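Rhetoric and Diplomacy, Session 9
Speaking to the Hall: insult, courtesy and the space between
Handout for March 26, 2024

Bring this sheet and your marked copy of the Orlandini reader. We'll use both, and I can't wait to hear what you made of the Zakodura exchange! 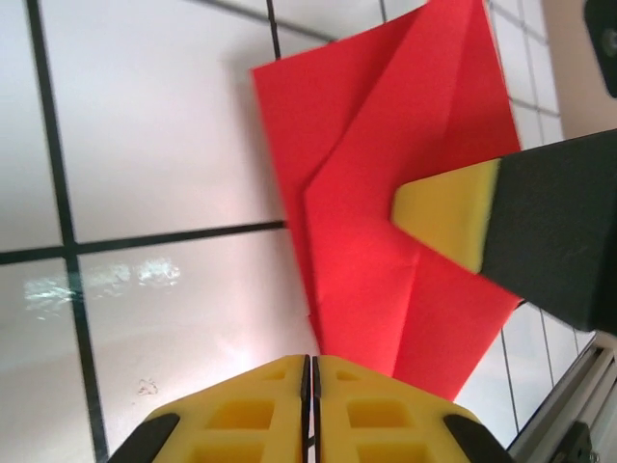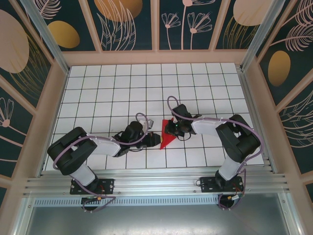
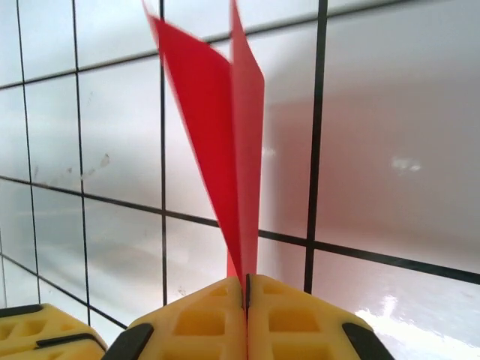
Red sheet, folded

1. Who is the speech for?
A delegate at a podium has at least 2 audiences: the people in the hall and the people back home. The fun starts when they want different things. A line that makes diplomats wince may be exactly what a voter wants to hear on the evening news.

2. The Zakodura exchange (reader, p. 373)
Read the opening statement out loud, please, and then the Rirnalach reply. Notice how the reply never repeats the insult. It thanks the chair, names the border treaty, and spends its whole first paragraph on fishing rights. I love this paragraph. It's dull on purpose, and the dullness does real work: the angry speech suddenly looks like a man shouting in a library.

3. Terms to know
Right of reply: a short answer given after the main speakers are done.
Walkout: leaving as a group during a speech. Think about who stays behind to take notes.
Note verbale: an unsigned formal message written in the third person.

4. Similer's objection
Similer argues that polite replies only work for countries that already have friends in the room. Is that fair to Rirnalach? Look again at who spoke next, and at how long they were given.

For next time
Write a reply to the Zakodura statement in 10 sentences or fewer. No insults, no sarcasm, and read it to somebody before you hand it in.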